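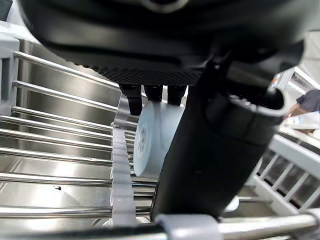
Gripper from below, three fingers on the object.

July, notebook — music video edit, Killura single

Cut 5 went to the label at noon. Vignesh Arumugam wants the Derport rooftop chorus moved up, before the first verse ends.
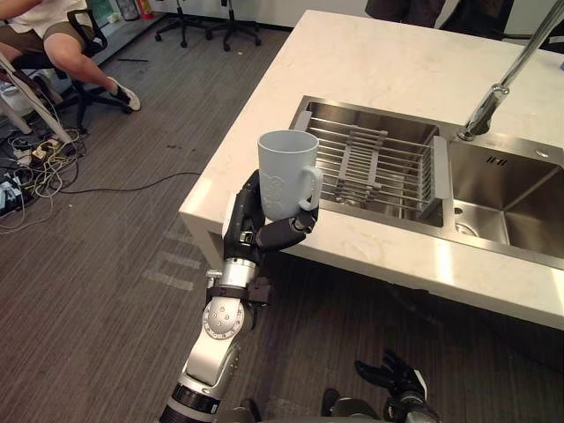 Mug held around the lower body, over the island.

Vocal still slips against picture after the bridge. Frame 2,648 is the first bad one.

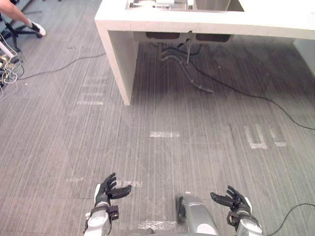 Both hands open, desk ahead.

Teaser is locked. Cullinane has the lyric cards — two typos, sent back. Grade on the Mitau dance shots is too green, so

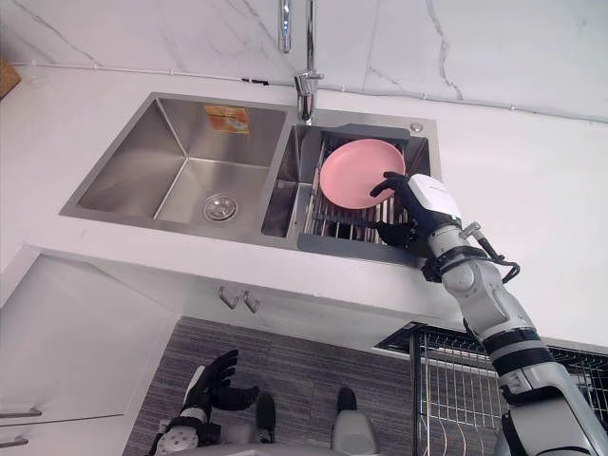

I pulled it down and re-exported. Upload tonight.

Recent entries
Teaser audio levels
Mitau call sheet
Lyric card fonts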